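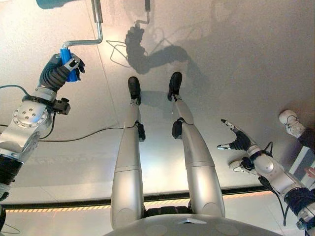
How many examples does a robot need before it learns a simple job?

Fewer than most people collect, as long as the examples differ from each other in ways that matter. Piling up more of the same take after take gets you a robot that is very good at one Thursday-afternoon version of the job and hopeless at the rest.

I've been chewing on that question since July, when our little group finished its first real round of collecting, and I've come around to an opinion that annoys people at work. I think we should record less and look more. I think the folks who brag about hours of data are measuring the wrong thing, and I say this as somebody who spent a whole summer bragging about hours of data!

Some background, if you don't do this for a living. A person guides the robot through a task, the robot's cameras and joints get recorded the whole time, and each run is saved as one example. Do it enough and a model picks up the pattern. It sounds like teaching a kid to tie a shoe. It feels more like doing your taxes in oven mitts.

Our project is called Brerimwood (long story, it was the street name on somebody's first apartment lease) and it's about holding and moving tools with handles. Picking one up, carrying it, pointing the far end where it has to go. When I started I figured the hand was the whole problem. You get a good grip, you're done, right? Then you spend a week with long, bent tools and you find out that the grip is the easy part. The end you care about is way out there, it swings when the wrist turns a hair, and the hand can look perfect while the far end is pointed at nothing useful.

So that first round we did what everybody does. We set a target and we hit it. We had 12 tools and we did 40 runs with each one, and the same two people did nearly all of them because they were the fastest. We were so proud of that spreadsheet – every row green. And the model trained on it was lousy. Give it a tool it knew, handed over at the angle it knew, and it was lovely to watch. Turn the handle in its palm by the width of a finger and it carried on like nothing had changed, with total confidence, and missed.

What was in those runs? I sat down one evening and watched a big stack of them back to back, which I'd recommend to anyone in this line of work, along with a strong coffee. They were nearly the same run. Same reach, same pause, same little wiggle at the end that one of our operators does out of habit. The model had learned the wiggle, by the way. It does the wiggle beautifully.

For the second round I asked for 10 runs per tool and a new rule: something has to be different each time, and you write down what. Move the starting pose. Hold the handle lower. Use the other arm. Let it slip a bit and fix it. I especially wanted the slipping and fixing, and that was the hardest sell of all, because operators hate saving a run that looks clumsy. They're good at this and they want it to show. I get it. But a model that has only seen clean runs has no idea what to do one second after things go sideways, and things go sideways constantly.

The second model was better. I won't pretend it was magic, and it still has trouble with the heaviest tool, but it would notice a crooked grip and do something about it. From a quarter of the runs!

Now, the other side has a point and I should give it some room. A friend over at Arkar thinks I'm being precious. Her view is that if you collect enough, from enough people in enough rooms, the variety takes care of itself and you can quit fussing. Maybe so, if you have enough people and enough rooms. We have one room. We have four operators when nobody's got a cold. At our size the variety doesn't show up unless somebody puts it there on purpose.

And then there's the labeling. We use Bristora for sorting and tagging, and it's fine, it does what it says, but it lets you tag a run as "good" or "bad" and that's where most people stop. I'd throw those two words out. Good for what? A run where the tool tips over and gets caught again may be the most useful thing you saved all day. I'd take 29 runs with a decent written note over a giant folder of good ones, and I've had that argument over lunch more times than I care to admit.

I'd also pay operators differently. Right now a lot of places pay or praise by the run, and so people make runs – quick, tidy, identical ones. If you want odd starts and awkward saves, you have to leave time for them. We've moved to paying by the session, with a break whenever arms get tired, and the notes got longer right away.

Next up is the Mathur set, a bunch of handles in different thicknesses, and I've already been asked what my target number is. I said I'd tell them after we've watched the first ten.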